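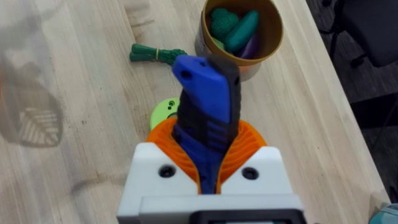 ## July, paste notes, continued from the green notebook

Green notebook is full, or rather the last third of it is stuck together, so I'm starting this one.

Where we are: the Celtirdale ledgers need new spine linings, and the old paste recipe has stopped behaving. Same starch, same pan, same stove, same me. Since the weather turned humid it either sets up like a pudding or stays thin enough to drink. Amna Ansari suggested writing down what I do each time, a radical proposal that I am adopting as of today.

**Batch A.** One part wheat starch to five parts water, 500 ml water. Soaked overnight, cooked on low, stirred until my arm filed a complaint. Went translucent all at once, the way it should. Cooled in the covered dish. Pushed through the sieve twice. Smooth, holds a peak, brushes out a bit heavy.

**Batch B.** Same thing, no soak, because I forgot to soak it. Lumps. Sieved three times and there were still lumps, smaller and more determined. Binned.

**Batch C.** Batch A let down with cold water until it ran off the brush like cream. Best of the lot on the thin tissue. On the heavier lining paper it soaked in and vanished, and the strip peeled off with hardly a sound.
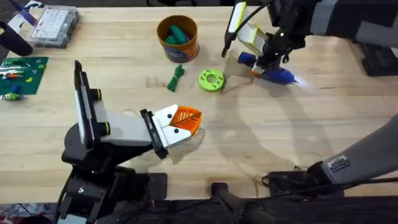
I also tried the Enanine powder, since we own a tub of it and somebody paid for it. It mixes cold, which is lovely. It also dries with a slight shine that shows at a low angle under the lamp, and I can't see putting that on the inside of a ledger that has been matte for its whole life. Peel strength seemed fine. Going to keep it for box making and not tell the ledgers.

Test strips: I pasted up 13, all Tistetti medium on scrap buckram, and weighted them under the marble slab until after lunch. Should have left them until tomorrow. Three came up when I lifted the slab, and two of those were stuck to the slab, so at least the adhesive works on marble. Notes on the rest:

- A on buckram: solid. Tore the paper before it let go.
- C on buckram: lifts at the corners if you pick at it. I picked at it.
- Enanine on buckram: solid, shiny, slightly smug.
- A over a first coat of C: best result so far. The thin coat gets into the weave and the thick coat has something to hang on to.

That last one was Humaira Zaidi's idea. She says it's how everyone did it where she trained and she assumed I knew. I did not know. I have been doing this for a long time. We will call it the Zaidi double coat in these pages, partly as credit and partly so that it's her fault if the linings fall off.

She also looked at my sieve and asked how old it was. The mesh has a hole near the rim you could post a letter through, which may explain some of Batch B. New sieve is on the list, and so is horsehair if we can get it – the metal one turns the paste faintly gray if it sits.

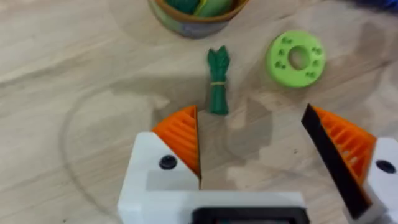 Ledger 1456 is the one I'm dreading. The spine has been repaired at least twice before, once with animal glue and once with what looks like carpet adhesive, laid on by a person with great confidence. The glue came up with a damp poultice, left until it went to jelly and then eased away with the bone folder. The other stuff didn't care about the poultice at all. I got a small patch off dry with a scalpel and finished the high spots with 800 grit paper wrapped around a cork, working along the spine and never across. Slow. I did the length of my thumb before coffee and slightly less than that after.

Sewing underneath is sound, I'll give it that. The cords are dry and one has frayed where it enters the board, but nothing has snapped. If the linings hold I don't want to resew. Amna disagrees and thinks the second and third sections are loose enough to bother a reader. We opened it on the foam wedges and argued over it politely. She is probably right about the third section. I'm not conceding the second.

Humidity, while I think of it: the dial on the wall and the little digital one on the shelf disagree so badly that they may be describing different countries. Put both in a bag with the damp salt overnight and see which one is lying. Until then the paste log has no humidity column worth reading.

4:40 pm. Batch D on to soak. Same proportions as A, filtered water this time, pan labeled in large letters so that it doesn't get washed up again by someone being helpful.
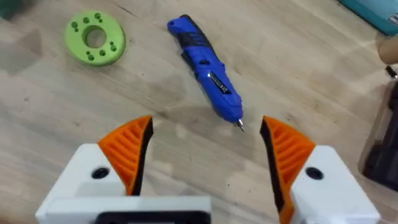

## For tomorrow

- Cook D. Stir the whole time, including the boring part.
- Redo the strips that failed, double coat, and leave them under the slab overnight this time.
- Wash the slab.
- Hygrometers out of the bag. Write both readings down before forming an opinion.
- 1456: another thumb's length of spine. Change the blade first.
- Ask Humaira whether she thins the first coat by eye or by measure. I suspect by eye, and I suspect I won't enjoy the answer.
- Order the sieve.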